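Search this site Go

May 15, 2024
By Marta Onyshchenko

Starner Tenants Question Kang's "Free" Kitchen Water Filters

STARNER – The Skustness Renters' Group is asking landlord Kang to explain a filter program it calls free. Leases renewed since October carry a new $11 monthly "wellness" line. We doubt that is a coincidence.

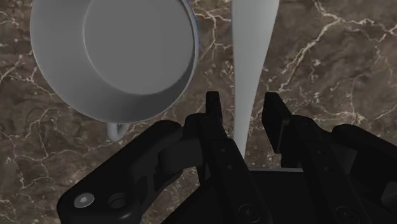
A white mug on the countertop.

Kang says the filters, supplied by Codivora, improve taste in up to 47 percent of homes. It has not said who did the tasting. We have asked for the test results 2 times and received a brochure.

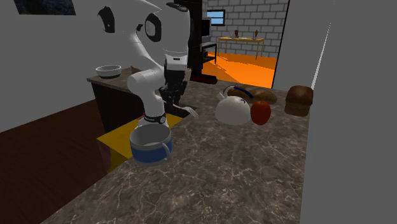
White mug with a blue band, over a yellow box.

Members want the fee made optional and the results posted in every lobby. A promise to "review feedback" will not do. We have heard that one before. 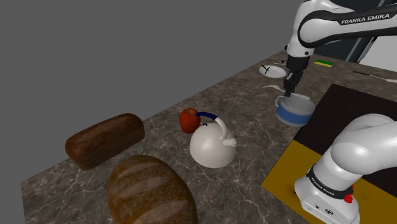
How to Respond

Tenants can send copies of their leases to the group within 3 weeks.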